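贈り先で開く箱の設計 ギフト通販Urnum・出荷設計担当者に聞く

25/1/25 掲載

ギフト通販のUrnumは、焼き菓子、チョコレート、茶、小型の食器などを組み合わせた詰め合わせを扱っている。注文画面では商品と包装、のし、メッセージカード、届け日を選ぶだけだが、その裏では注文者と受取人が別人であることを前提にした処理がいくつも動く。昨年11月、同社は詰め合わせの受注データと出荷指示の形式を切り替えた。切り替えを担当した出荷設計の責任者に、データの持ち方、箱、温度帯、届け日の計算について聞いた。

最初に尋ねたのは、自宅用の通販とギフト通販で受注データがどう違うかという点である。

「違いは住所が増えることだと思われがちですが、住所欄を増やすだけなら改修は小さく済みます。面倒なのは、通知の宛先、金額の見せ方、返品の権利者、不在時の連絡先が、それぞれ注文者と受取人のどちらに属するかを決めることです。自宅用では全部同じ人なので、区別しなくても動いてしまう。旧システムはまさにその状態で、ギフトの場合だけ例外処理を足していました」

旧形式では、受注一件に注文者の情報があり、配送先が異なるときに別欄を上書きする構造だった。このため、複数の相手に贈る注文は画面上では一度に受けられても、内部では手作業で分割していた。分割の際にのしの表書きやカードの文面を写し間違える事故が起きうる。

「新形式では、受注の下に贈り先があり、贈り先の下に箱があり、箱の下に中身があります。のしとカードは箱に付きます。受注に付けてしまうと、同じ人が上司と実家に一つずつ贈るときに、文面を分けられません。贈り先に付ける案もありましたが、一軒に届く箱が複数で、祖父宛てと祖母宛てでカードが別という注文が実際にあります。箱に付けるのが結局いちばん例外が少ない」

金額の扱いも箱の階層で決めた。納品書には価格の有無を示す区分を持たせ、受取人に届く箱では価格なしを初期値にしている。注文者が自分宛てに送る場合でも、初期値は変えない。

「注文者と受取人の住所が一致したら価格を入れる、という条件を以前は置いていました。外しました。同居の家族への贈り物があるからです。住所が同じでも受取人は別人です。価格入りの明細が必要な方には、マイページから書類を出していただく。箱の中に入れるものは減らす方向で考えています」

■カードの文面と印字

メッセージカードは、定型文と自由文のどちらかを選べる。自由文は改行を含めて受け付け、印字前に文字種の検査をかける。検査で問題になるのは、絵文字と、印字用の書体に収録のない漢字である。

「人名の異体字は、注文者にとっては間違えられない部分です。画面では正しく出るのに、印字では空白や別の字形になることがある。以前は印字後の目視で見つけていましたが、見つけた時点で梱包待ちの列に入っているので、戻すのに手間がかかります。いまは入力の段階で印字用の書体と照合して、収録のない字があればその場で表示します。注文は止めません。止めずに、代わりの字にするか、手書きにするかを選んでもらいます」

手書きを選べるのは、出荷日まで余裕がある注文に限る。手書きの作業は出荷前日の締めまでに終わらせる必要があり、当日出荷の枠には乗らない。選択肢として表示するかどうかを、届け日の計算結果から逆に判定している。

自由文の長さについては、文字数で制限するのをやめた。改行の多い文面では文字数が少なくても枠からあふれ、逆に改行のない文面では余るためである。

「行数と行の幅で判定しています。入力欄の下に実寸と同じ比率の見本を出して、あふれる行だけ色を変える。文字を自動で縮める機能は入れていません。縮めると、同じ箱に入る定型のしおりと文字の大きさがそろわず、受け取った側に読みにくい。長い文面の方には、封筒入りの便箋を案内します」

のしについては、表書き、水引、名入れを個別に選ばせる方式から、用途を先に選ばせて組み合わせを絞る方式に変えた。結び切りと蝶結びの取り違えは、受取人の側で気付かれることが多く、あとから差し替えることができない。

「用途を選べば水引はほぼ決まります。ただ、地域の慣習で違うものを指定したい方もいるので、変更は可能にしてあります。変更した場合は確認画面にもう一度出します。確認を増やすと離脱が増えるという意見は社内にもありましたが、のしの間違いは再送しても元に戻らない種類の失敗なので、ここは譲りませんでした」

内のしと外のしの選択は、包装紙の有無と結び付いている。包装なしの箱に内のしを選ぶと作業上の意味がなくなるため、画面で選べないようにした。配送伝票は外箱に貼り、のしの掛かった箱には触れさせない。外のしの場合は薄紙を一枚挟む。この薄紙は包装資材の一覧に載っておらず、旧形式では作業者の記憶で入れていた。新形式では部材として登録し、出荷指示に印字する。

■箱の寸法

詰め合わせの内箱は、以前は商品ごとに専用品を使っていた。現在はSuvexという社内規格に統一し、底面の寸法を2種類に絞っている。高さは中敷きで調整する。

「専用箱は見栄えがよく、詰める作業も速い。欠点は在庫です。季節商品が終わると箱だけ残ります。箱は軽いのに場所を取るので、倉庫の棚の使い方としては効率が悪い。Suvexでは底面を固定して、仕切りと中敷きで中身に合わせます。仕切りは平らな状態で保管できます」

底面の寸法は、扱う商品の大きさを並べて決めたのかと尋ねると、順序が逆だという。

「先に外箱です。宅配の料金区分に収まる外寸があって、そこから緩衝の厚みを引くと内箱の最大寸法が出ます。その内側に入る中身を考える。商品から積み上げると、区分をわずかに超える箱ができて、送料が一段上がります。送料は注文者に表示する金額なので、箱を少し大きくした結果が注文率に出てしまう」

緩衝材は紙製を使う。箱の中で商品が動かないことと、開けたときに緩衝材が散らばらないことの両方が条件になる。細く裁断した紙は隙間を埋めやすいが、焼き菓子の個包装に貼り付いたり、受取人の床に落ちたりする。現在は折り加工を施したシートを側面に立て、裁断紙は見える面の飾りにだけ少量使っている。

「飾りの裁断紙は重量で管理しています。つかんで入れる作業なので、人によって差が出る。差が出ると上ぶたの閉まり方が変わって、輸送中の中身の動きも変わります。商品撮影のときの分量を基準にすると多すぎることが多いです。撮影では上から見て隙間がないように入れますから」

落下の確認は、詰めた状態の箱を外箱に入れ、角、稜、面の順で行う。割れ物を含まない詰め合わせでも同じ手順にしている。チョコレートは割れなくても、仕切りの縁に当たって表面に擦れた跡が付くことがある。食べるうえで支障はないが、贈答品としては出せない。

「判定の基準を、品質に問題があるかどうかで書くと、擦れは合格になってしまいます。贈った人がその場で見て気まずい思いをするかどうか、という書き方にしたこともありますが、検査の文書としては使えませんでした。いまは跡の長さと位置を限度見本と比べています」
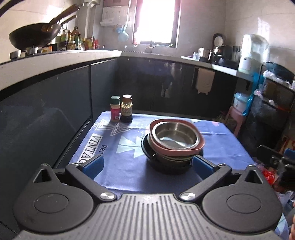

重ねたボウル

菓子に小鉢や湯のみを合わせた詰め合わせは、結婚祝いの用途で年間を通じて動く。出荷の設計では菓子だけの箱と別の系統にしている。重量があり、割れ物の表示が必要で、賞味期限の管理と期限のない商品の管理が一つの箱に同居するためである。

「倉庫の在庫管理は、期限のあるものとないものとで引き当ての順序が違います。菓子は期限の近いものから出す。食器は入庫の順で出すのが普通ですが、陶器は窯ごとに色味が違うので、組で入れる場合は同じ入荷ロットから取らなければいけません。先に入ったものから取ると、ロットの境目で色の違う組ができることがあります」

新形式では、食器の組を倉庫で作るのをやめ、入荷時に組んで一つの商品番号にした。出荷時には組のまま取り出す。割れや欠けがあれば組全体を出荷対象から外し、残ったものは自宅用の単品に回す。

重いものと軽いものを同じ箱に入れるときの配置にも決まりがある。食器は箱の中央寄りの低い位置、菓子は仕切りを挟んだ隣に置く。上下に重ねない。外箱が横向きに運ばれた場合でも食器が菓子の側に倒れないように、仕切りは二重にする。

「天地の表示は貼りますが、守られる前提では設計しません。横になっても逆さになっても、開けたときに商品の位置が変わっていないことを条件にしています。これを満たすと箱は少し重くなります。重さは料金区分の上限までまだ余裕があったので、寸法を守って重さを使った形です」

香りの移りも確認項目に入っている。茶葉と焼き菓子を同じ箱に入れる場合、密封の程度によっては茶の香りが焼き菓子の袋に付く。中身に移らなくても、袋を手に取ったときに分かる。仕切りでは防げないので、茶の側の包材を変更してもらうか、組み合わせ自体を外す。

「組み合わせの可否は表で持っています。もとは担当者のメモでした。商品部が新しい詰め合わせを作るときに、その表を先に引いてから案を出すようにしてもらっています。案が出てから止めると、写真も文章もできていて、戻す作業が大きくなります」

■溶ける商品の温度帯

チョコレートの主力はYurchenkoのボンボンで、通年で販売している。常温、冷蔵のどちらで送るかは、旧システムでは季節で切り替えていた。ある日を境に全国一律で冷蔵に変え、秋に戻す方式である。

「一律の切り替えには、早すぎる地域と遅すぎる地域が必ず出ます。冷蔵にすると送料が上がるだけでなく、常温の商品と同じ箱に入れられなくなることがあります。焼き菓子は冷やすと油脂の状態が変わって食感が落ちるものがある。だから冷蔵の期間を長くとれば安全、という話にはなりません」

新形式では、届け先の地域と届け日から温度帯を決める。判定に使うのは気温の予報ではなく、地域別の過去の気温をもとにした月ごとの区分表である。予報を使わない理由を尋ねた。

「注文の時点で送料を確定しなければいけないからです。届け日がずっと先の注文に予報はありません。出荷前に予報を見て温度帯を変えることは技術的には可能ですが、料金の差額を誰が持つかという問題が残ります。例外として、区分表では常温でも明らかに高温になる日は、当社の負担で冷蔵に変えます。その判断は出荷前日の締めで行います」

冷蔵から出した箱の結露も検討の対象になった。受取人がすぐに開けると、冷えた表面に水分が付き、チョコレートの光沢が失われることがある。箱の内側に、開封前に室内に置く旨の紙を入れていたが、内側に入れた紙は開封後にしか読まれない。

「当たり前ですが、見直すまで誰も指摘しませんでした。外箱のふたの合わせ目に貼るシールに移しました。シールは封の役目もあるので、貼り忘れがあれば封がされておらず、検品で見つかります」

シールの文面は二度書き直している。最初の文面は保管温度と賞味期限を並べており、開封までに置く時間の指示が埋もれていた。現在は開封の指示だけを書き、保管の説明は個箱の裏面に任せている。

冷蔵と常温の商品を同じ贈り先に送る注文では、箱が分かれる。分かれた箱が別々の日に着くと、受取人は一方だけを受け取り、全体が届いたと理解してしまう。このため、温度帯の異なる箱が同じ贈り先にある場合は、届け日と時間帯をそろえ、両方の伝票の品名欄に別便がある旨を入れる。

「そろえても、配送の系統が違うので同時には着かないことがあります。そこは保証していません。カードを入れる箱は、原則として冷蔵側です。冷蔵はすぐに開けられる可能性が高く、常温は玄関に置かれたままになることがあるからです」

■届け日の計算

届け日の指定は、ギフト通販の問い合わせで最も多い項目だという。誕生日や記念日のように日付そのものに意味がある注文では、早く着いても不都合が生じる。

「自宅用では、届け日は早ければ早いほどよいという設計でだいたい足ります。ギフトでは指定日に着くことが要件で、前日に着くのも失敗です。ですから最短日を大きく出す画面はやめて、暦の形で選べる日を示しています」

選べる日の計算では、出荷元の締め時刻、梱包の種類ごとの所要日数、配送日数、受取地域の制約を順に足す。手書きカードや名入れのように前工程が長いものが一つでもあれば、箱全体がそれに合わせて後ろへずれる。同じ受注の別の箱には影響しない。

賞味期限は届け日を基準に見る。出荷日基準では、配送日数の長い地域ほど受取人の手元で残る日数が短くなるためである。商品ごとに受け取り後に確保する日数を定め、それを下回る在庫は引き当てない。

「焼き菓子の詰め合わせでは、中身のうち期限がいちばん早いものに箱全体の期限が引っ張られます。よく売れるものほど在庫が新しく、売れないものが古い。詰め合わせにすると、売れていないものの期限が効いてきます。組み替えの会議では、味の構成より先に期限の並びを見ています」

切り替えを行った11月の1か月間に、新形式で処理したギフトの箱は3,641個だった。このうち171個が、出荷前の自動検査で保留になった。保留の内訳で目立ったのは、贈り先の建物名や部屋番号の不足である。

「注文者は贈り先の家に行ったことがあって、建物は分かっているけれど部屋番号を正確に知らない、ということがあります。年賀状の住所録をそのまま写すと、転居前の住所が入っていることもあります。自宅の住所を間違える人はあまりいませんが、他人の住所はかなり間違えます」

保留になった箱は注文者に連絡し、回答を待つ。連絡の期限は出荷予定から2日前に置いた。期限を過ぎても回答がない場合は、入力された住所のまま送ることはせず、届け日を後ろへ送って再度連絡する。

「そのまま送って届いた例もあるので、現場からは、止めすぎだという声もありました。届かなかった場合、宅配の営業所に留め置かれている間に期限が減り、冷蔵なら保管の上限もあります。戻ってきた食品は再販売できません。全部廃棄になります。保留の費用と比べると、止めるほうが安い」

受取人に直接連絡することは、住所の確認目的では行っていない。贈ること自体を知らせていない注文が含まれるためである。配送会社への連絡先として受取人の電話番号を渡すが、配達前の通知を使うかどうかは注文者が選ぶ。

「通知を使うと、受取人の手元に品名が出ることがあります。以前は品名欄に商品名を入れていました。驚かせたい注文では、そこで中身が分かってしまう。現在の品名は食品、食器といった大きな区分にしています。温度帯と割れ物の表示に必要な情報は残さなければいけないので、空欄にはできません」

■住所を知らない相手への贈り方

住所を入力せずに贈る方式として、同社はTeroraという受け取りページを運用している。注文者がページの宛先を相手に送り、受取人が自分で住所と届け日を入力する。受注データでは、贈り先が未確定の箱として扱う。

「未確定の箱は在庫の引き当てができません。いつ、どの温度帯で出るか決まっていないからです。しかし代金は注文時に頂いている。受取人が入力したときに品切れでは困るので、引き当てとは別に、確保の枠を設けています。期限のある商品を物として取り置くと、待っている間に古くなります。ですから数だけを確保して、現物は住所が入ってから選びます」

送料の扱いも通常の注文と異なる。受取人の地域が分からないため、全国一律の金額を代金に含める。冷蔵になるかどうかも未定なので、一律の金額は冷蔵になる割合を見込んで設定してある。受取人に追加の支払いを求める場面は作らない。

受取人が入力しないまま期限を迎えた箱は、注文者に通知し、自分の住所に送るか、別の商品に替えるか、払い戻すかを選んでもらう。期限が近づいた時点での催促は、注文者にだけ送る。

「受取人に催促を送る機能は、仕様の段階で外しました。受け取りたくない事情があるかもしれないし、単に忘れているだけかもしれない。こちらからは区別できません。注文者に知らせれば、本人同士で話ができます」

受け取りページには、受取人が商品の一部を変えられる機能がある。アレルギーなどで食べられない品が入っている場合に、同じ価格帯の別の詰め合わせへ替えられる。替えたかどうかを注文者に知らせるかどうかは、社内で意見が割れた。

「最終的に、知らせないことにしました。注文の履歴には最初に選んだ商品が残り、実際に出た商品は倉庫側の記録にだけ残ります。問い合わせ窓口は両方を見られますが、案内してよい相手が違うので、画面を分けてあります。注文者から、届いた品に不足がなかったかと聞かれたときの答え方は、手順書に書いてあります」

原材料の表示は、変更画面で箱の中身全体について出す。詰め合わせの場合、個々の菓子の表示をまとめると長くなるが、要約はしない。アレルゲンの一覧を先頭に置き、続けて品ごとの表示を載せている。表示のもとになるデータは製造元から受け取る規格書で、配合の変更があると規格書が差し替わる。受け取りページは確保から出荷まで間が空くため、その間に配合が変わることがありうる。

「入力した日と出荷する日で規格書の版が違っていたら、出荷を止めて確認します。アレルゲンに増減がなければ流し、増えていれば受取人に連絡します。これだけは注文者を通しません」

■返品と再送

破損や誤配送の連絡は、受取人から来る場合と注文者から来る場合がある。受取人は贈り主に気を遣って連絡しないことがあり、件数だけでは実態がつかめないと担当者は話す。

「受け取った人は、割れていましたとは言いにくいです。お礼の電話で濁して、注文者が気付いて当社に連絡してくる。連絡が来た時点で日数がたっているので、写真も外箱も残っていないことがほとんどです。写真の提出を再送の条件にしていた時期がありましたが、ギフトの箱については条件から外しました」

代わりに、出荷前の箱の状態を倉庫側で記録している。ふたを閉じる前の中身と、伝票を貼ったあとの外箱を撮影し、箱の番号で保存する。保存の期間は、箱の中で最も遅い賞味期限に合わせる。輸送中の破損かどうかの切り分けにはこの記録を使い、受取人に証明を求めない。

再送の箱には、元の箱と同じのしとカードを付ける。再送であることを示す紙は入れない。伝票の備考にも書かない。受取人が不在がちな場合は、元の届け日の時間帯を引き継がず、改めて注文者に確認する。

払い戻しは、支払いをした注文者に対して行う。受取人から返金の希望があっても応じられないが、商品の交換は受取人の連絡だけで進められるようにした。交換で価格差が出ないよう、候補は同額の商品に限定している。

■残っている課題

今後の予定を尋ねると、担当者は箱の番号と伝票の番号の対応付けを挙げた。現在は外箱一つに内箱一つの出荷が大半で、番号の対応も単純である。一軒に複数の内箱を送る注文では外箱をまとめたほうが送料は下がるが、外箱を開けた受取人が、どの内箱が誰宛てかを判断できなければならない。

「内箱の外側に名前を出せば済みますが、包装紙の上に業務用のラベルは貼れません。のしの名入れは贈り主の名前なので、受け取る側の名前ではない。カードを外付けにする案を試していますが、輸送中に角が折れます。封筒を帯で留める方法では折れにくいものの、帯を掛ける作業が一つ増えます。作業時間を測っている途中です」

風呂敷包みの扱いも決まっていない。結び目の高さがあるため、Suvexの内箱を包むと外箱の高さの区分に収まらない場合がある。結び目を低くする包み方では、受取人がほどきにくいという意見が社内の試用で出た。

「結び目を横に逃がすと、今度は底面の寸法に効いてきます。外箱を先に決めた以上、どこかで中身を小さくするしかない。中身を減らした詰め合わせを同じ価格で出すわけにもいかないので、風呂敷を有料の選択肢にするか、対象の商品を絞るかになります。次の改定で扱うのは対象を絞るほうで、焼き菓子の薄い箱から始める予定です」

区分表の更新は年に一度、春の前に行う。前の年に自社負担で冷蔵に変えた出荷の記録を地域別に集計し、区分の境目を直す材料にする。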